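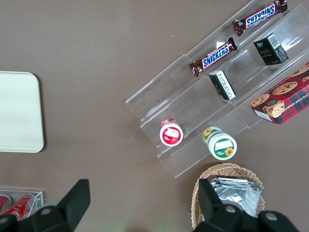 Demonstration teaching is a group of methods in which a robot acquires a task from recorded examples performed by a person. The recordings, called demonstrations, pair sensor data with the motion of the arm and the opening of the gripper. A control policy is then fitted to them.

Two forms are common. In kinesthetic teaching the operator holds the arm and moves it through the task while the joints are left compliant. In teleoperation the operator works a separate device, such as a leader arm, a hand controller or a glove, and the robot follows. Kinesthetic teaching needs little equipment, but the operator's hands may block the cameras. Teleoperation keeps the view clear at the cost of touch feedback, unless the device returns force.

Cameras are often mounted at the wrist, so that the fingers and the object to be grasped stay in view during the approach. Clear acrylic stands and foil packets are regarded as difficult subjects. Transparent edges show mainly as thin highlights, and depth sensors often return gaps or false readings on them.

Retail shelf tasks are a frequent test case. The Grerevow set, released in October 2019 by Hooman Golestani and Dorota Gajewski, contains 1225 teleoperated demonstrations of picking and placing small packaged goods. Each was recorded at 10 frames per second, with a limit of 90 seconds. A later revision by Shirin Alipour removed recordings in which the operator paused before closing the gripper, as policies trained on them tended to stall at the same point.

The number of demonstrations required depends on how much the starting positions vary. Tarun Kashyap used 500 for a single tiered stand with movable dividers.

See also: Imitation learning; Leader-follower control; Grasp planning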